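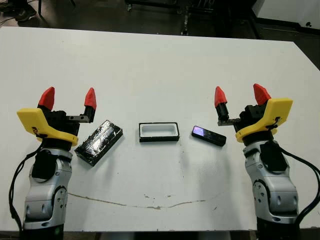

Unit 4: Looking After the Two-Arm Table Cell
Course notes, Warrick Cartwright. Revised Oct 6, 2024

Welcome back, everybody! Last time we got the arms talking to the controller, and this time we get to the part I like best, the plain everyday care of the thing (yes, I know, but bear with me).

Start with the fingertips. Each gripper on our cell carries a pair of red cone-shaped tips on black fingers, and they do all the touching, so they get all the wear. Power down, wipe each tip with a damp cloth, and give it a gentle twist. If it wobbles, it comes off and goes in the Parisi tray for Mahmoud Naciri to look at. We swap the whole set every 200 hours anyway.

Next, open the jaws all the way and look along the rack for grit. A soft brush will do it. Please, no oil!

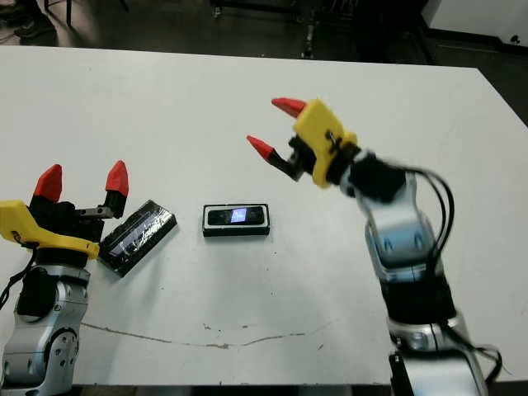
Once the racks are clean, follow each cable with your eyes from the wrist down to the base. You want a loose, easy loop that can move with the arm, and if you find one pulled tight at the elbow, stop there and write it in the Revlow log before you touch anything else.

Then comes the slow run. Set the speed to 2 percent, keep a hand near the stop button, and close and open each gripper on its own before you let both arms reach over the table together. Gebremedhin Mamo wrote the routine for us in July and it's saved as program 432.

For next time, read the chapter on homing and bring your log sheets, even the messy ones.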